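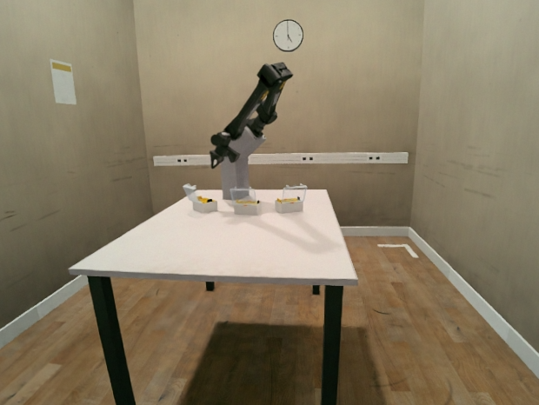 Ticket: Label printer skips every other label after moving desks
Opened by: Chepkoech Owino
Product: Zollport shipping desk, Holtis label printer
Status: Closed

Chepkoech Owino
Hi all! So we moved the packing desk over to the window side on Tuesday (so much nicer, there's daylight!) and ever since then the label printer has been spitting out one good label, then one blank, then one good, then one blank. I'm burning through rolls twice as fast as I should be. The printer worked fine at the old desk, same rolls, same everything. I've turned it off and on, pulled the roll out and put it back, and blown in it like an old game cartridge. No change.

I have a big batch of seed orders going out and I'd love not to hand-peel blanks all afternoon. What else can I try?

Danish Bukhari, Zollport support
Hey Chepkoech, thanks for the write-up. Blank-then-good almost always means the printer has the wrong idea of how long a label is. Could you tell me what size shows under Settings, Printing, Label stock? And is it plugged into the same computer as before, or did that change in the move too?

Chepkoech Owino
Oh! Different computer, yes. The old one lives with Kobina in the office now and I've got the newer laptop. I didn't even think to mention it because my login brought all my settings over, or so I figured. Label stock says 4 x 6. And that's what is on the roll, I measured it with the tape measure from the junk drawer.

Danish Bukhari, Zollport support
Okay, so Zollport has the right size, but your login doesn't carry the printer driver settings. Those stay on each computer. On the laptop, open the printer's own preferences window (the one from the operating system, outside Zollport) and look at the page size and at the media type. It should say "labels with gaps." If it says "continuous," switch it.

Chepkoech Owino
Found it. Page size was 4 x 8, which isn't even a thing we own, and media type was continuous. Changed both and hit save. I printed a test page and got... a good label, and then the next one started a half inch too low. So, different problem? At least the blanks are gone.

Danish Bukhari, Zollport support
That's progress! Now the printer needs to find the gap again. With it switched on and the lid closed, hold the feed button until the light blinks twice, then let go. It'll push out a few blank labels while it measures. Don't pull on them, just let it finish.

Chepkoech Owino
Did that and it kept feeding and feeding, 11 labels, and then the light went red. I turned it off before it ate the whole roll. Tried again, same thing. I also wiped the roller with one of those alcohol wipes, which came away pretty gray, so that was overdue anyway.

Danish Bukhari, Zollport support
Red light means it never saw a gap at all. There's a little sensor under the label path that slides left and right on that model. It gets bumped easily when the printer is carried with the lid open. Can you check where it's sitting? It should line up with the small arrow in the middle.

Chepkoech Owino
Well, guess who carried it with the lid open. The sensor was shoved all the way over to the left. I slid it back to the arrow, held the button again, it fed three labels and stopped with a green light. Then I printed 6 real ones and every single one is lined up right!

I'm going to do the whole afternoon batch before I call this fixed, though. I've been burned before.

Chepkoech Owino
Back again, Jan 11, 2024, end of the day. The whole batch went through with no blanks and nothing printed low. One label jammed, but that was me loading a new roll crooked.

One last thing, Kobina is asking if he should change anything on the old computer for when he prints returns from the office. He has the little Calloway printer in there.

Danish Bukhari, Zollport support
Great news on the batch. Kobina can leave his alone, the Calloway has a fixed sensor and its own driver. The only thing I'd have him do is remove the Holtis from his printer list so nothing gets sent to it by accident and sits in the queue.

Chepkoech Owino
He had four returns stuck in that queue, ha. Cleared now, and the Holtis is off his list. You can close this one, thank you so much!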